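Teleoperar el brazo en simulación: las demos de la maceta me salen fatal, ¿grabo más o cambio de mando?
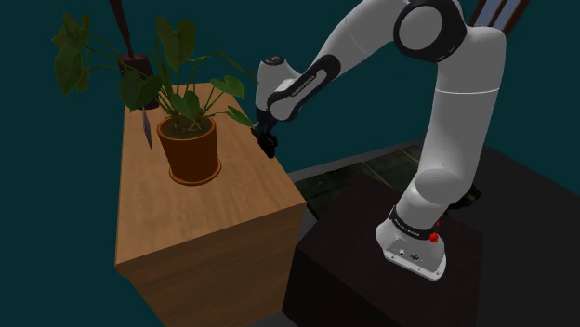

El brazo junto a la planta, en el simulador.

Hola a todos. Llevo desde julio peleándome con esto y ya no sé por dónde tirar. Quiero enseñarle al brazo a coger la maceta por teleoperación, grabando demos con un ratón 3D, y luego entrenar una política por imitación. Tengo 182 demos guardadas y la política se queda dudando al lado de la planta, baja un poco, sube, vuelve a bajar... y así hasta que se acaba el episodio. ¡Me desespera!

Cosas que igual importan: grabo con Trarstead, la versión que venía con el curso, y cada demo me dura unos 90 segundos porque voy con mucho miedo de tocar las hojas. Unas veces entro por la derecha y otras por delante, según me pilla. Dejo la pinza siempre apuntando hacia abajo. ¿Sigo hasta las 300 o tiro todo y empiezo de nuevo?

Gracias de antemano, y perdón por el tocho.
manalastas_taller

Ramil Cabanatuan
Buenas! No grabes ni una más todavía. A mí me pasó casi lo mismo con una taza, y el problema eran las pausas: si tú te paras a pensar con el mando en la mano, el brazo aprende a pararse. Filtra los pasos en los que la acción es casi cero (mira el histograma, se ve enseguida el pico) y vuelve a entrenar con lo que quede. Luego elige UNA entrada. Si mezclas derecha y frente con tan pocas demos, hay políticas que te hacen la media de las dos y acaban en tierra de nadie, que es justo lo que cuentas.

Yo iría a por el cuerpo del tiesto y me olvidaría del borde. Comprueba antes que la apertura de la pinza da para ese diámetro, que más de uno se ha pasado una tarde grabando algo imposible. Si no te da, te toca borde sí o sí. Y practica diez minutos sin grabar, se nota muchísimo en la soltura.

hedar_norte
Cambia el ratón 3D por unas gafas de VR y listo. Con ratón nunca me ha salido nada decente.

kestomus
Coincido con Ramil en lo de las pausas, en lo de las gafas no tanto, yo tengo un dataset de 3.364 episodios hecho enterito con ratón y funciona bien. Añado una cosa: mira si las hojas tienen colisión activada. En mi escena la tenían y el brazo se enganchaba con geometría que en pantalla ni se notaba. Desactívala en el follaje mientras aprendes a manejarlo y la vuelves a poner después. Ah, y baja la ganancia de rotación del mando, que si siempre vas con la pinza hacia abajo casi no la necesitas.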